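4. Findings: what the households did with their tables

4.1 The table as a place for everything

We begin with the use of the table, as it explains most of what comes later about care. The 40 households in Plundolden and Emcombe kept a diary during nine months, and they were asked to write a short entry whenever something happened to the main table of the home which they found worth writing. We did not define what this should be. In the first weeks many participants wrote only about spills. Later the entries became more mixed, and we find in them homework, tax papers, bread dough, a sewing machine, a sick cat, quarrels and a large number of puzzles. The final material has 878 entries after we removed the ones which were sent twice by mistake.

The most usual pattern is that the table changes its task several times in one day. A mother of two in Emcombe wrote that her table was "an office until three, then a school, then a restaurant with bad service". Similar comments appear in the diaries of people who live alone, although in their case the tasks are often lying side by side and nothing has to be cleared away. One retired man ate for most of the winter at the short end of the table, because the rest of it was taken by a model railway station. He did not describe this as a problem. When his sister visited in August he moved the station to the floor, and he wrote a rather long entry about how big the table looked.

This has a consequence for care. Advice on wooden furniture, such as the leaflets that are given with a new table, usually assumes that there is a meal and that after the meal there is a cleaning. In the diaries such a moment is rare. The table is wiped in parts, around things, and often by the person who needs the part next. Several participants knew which part of their table had not been wiped for a long time, and two of them gave this part a name.

4.2 Wiping, oiling and waiting

All households wiped their tables. Beyond this the practices differ strongly. We divide them in the following into regular care, care after an event, and care before an event, but the borders are not sharp and one household could move between them during the study.

Regular care was the least common. The households which had it had normally learned it from a parent or from the seller. One couple in Plundolden had bought their table from Laitinen, a small joinery in the same town, and they had received with it a handwritten note which said when to oil it for the first time and that after this they should "look at it and decide". They found this instruction difficult. In the interview the husband said that he looked at the table often but never knew what he was looking for. In the end they oiled it on the first Monday of a school holiday, when the children could be sent to eat in the garden.

Care after an event follows a cup ring, a burn, candle wax or ink. Here the entries are long and full of feeling. People described what they tried, in which order, and who was to blame. The methods came from relatives, from neighbours and from the internet, and they included mayonnaise, toothpaste, cigarette ash, a warm iron over a cloth, and walnut halves. We cannot judge how well these methods work and it was not our task. What interests us is that the participants very often stopped before the mark was gone. They wrote that it was "good enough" or "only visible if you know", and after this the mark was not mentioned again for weeks.

Care before an event is done for guests, and here the table is seen with the eyes of others. A participant in Emcombe, who in other entries was quite relaxed, used a whole evening to treat her table with the oil Ultum before her daughter's engagement dinner, and then put a tablecloth on it. She noted this herself -- "I know how this sounds" -- and explained in the interview that she would have known what was under the cloth.

4.3 Grain, shine and the visibility of wear

It became clear in the interviews that people do not see all wear in the same way, and that the look of the surface has a part in this. We had expected that the colour would be the most important point. The participants spoke more about the shine and about the pattern of the grain. Figure 3 shows a light wooden top where both can be studied: the grain runs in waves and long streaks with some oval forms, and the smooth, lightly glossy finish takes the light more strongly in one area than in another.

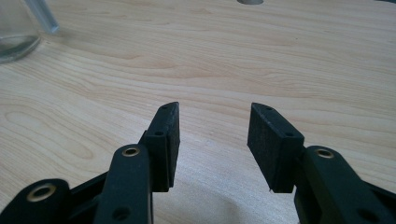
Participants with a lively grain said often that their table "hides things". A woman in Plundolden had for years believed that a short dark line beside her own place was a scratch made by her son. When she prepared herself for our interview she looked at it in daylight and decided that it belonged to the wood. She was not fully happy about this, as the scratch had been a family story. The opposite case happened too. One participant had accepted a mark as a part of the wood until a visitor pointed at it and asked what had been spilled there.

With the shine it is more complicated. A glossy surface was seen as easy to clean, and people trusted it with children. At the same time it was said to be merciless in low sun. Several diaries have entries which were written late in the afternoon, when the light came in from the side and showed the traces of the cloth, fine scratches and fingerprints. One father called this hour "the inspection". In households where the main table stood far from the window such entries are missing nearly completely. It would be too simple to say that these tables were in better condition. Their owners had fewer occasions to look at them from a low angle.

We therefore suggest to speak of visible wear as something that happens between a surface, a light and a person who has a reason to look. The same mark can be a damage at four o'clock and nothing at all in the evening. This is also in agreement with the earlier work of Keskinen on floors in rented flats, where the tenants found most of the scratches on the day they moved out.

4.4 Who is responsible for the table

In families the question of care was connected with the question of who owns the table, and this was seldom clear. The table had been a gift, or it came from a grandmother, or it had been bought by one partner before the other one arrived. Where the history of the table was known to all, the person who had brought it into the home did usually most of the oiling and most of the complaining. Where it was bought together, the care was more equal but also more irregular, and in some diaries each partner writes that he or she is the only one who ever does it.

Children were in most homes asked to use something under a hot cup or a paint box. The diaries suggest that the rule was kept best when the adults kept it also, and we have several confessions on this point. A teenager in Emcombe was allowed by her parents to write some of the entries, and her observations of her father's coffee cup are among the most exact in the whole material.

Inherited tables form a group of their own. Here participants made a difference between old marks and new marks. The old ones were protected. One man would not let a joiner sand the top of his grandfather's table, although he found it ugly, and said that it would come back "100 per cent clean and belonging to nobody". New marks on the same table made him angry. He could not tell us at what age a mark would change from one group to the other, but he thought that it was longer than his own lifetime.

4.5 Some limits of the material

Before we go on to the discussion we must mention some weak points. A person who keeps a diary about a table begins to look at the table more, and many participants said this to us directly. A few of them started to oil their tables during the study and stopped when it ended. We do not think that the entries are false for this reason, but the amount of care in them is probably higher than in ordinary life.

Secondly, the interviews in Plundolden were made by Ville Miettinen and those in Emcombe by Tiina Keskinen, and our styles are not identical. The interviews from Emcombe are longer and contain more family history. When we compare the two places in Section 5 we use for this reason mainly the diaries.

Finally, all tables in the study were of wood, and all households had owned theirs for at least one year. How people learn to live with a table in the first weeks, when every mark is the first one, is not covered by our data. Some participants remembered this period very well -- one of them could still show the place of the first mark with her finger, without looking -- but memories of this kind need another method than ours.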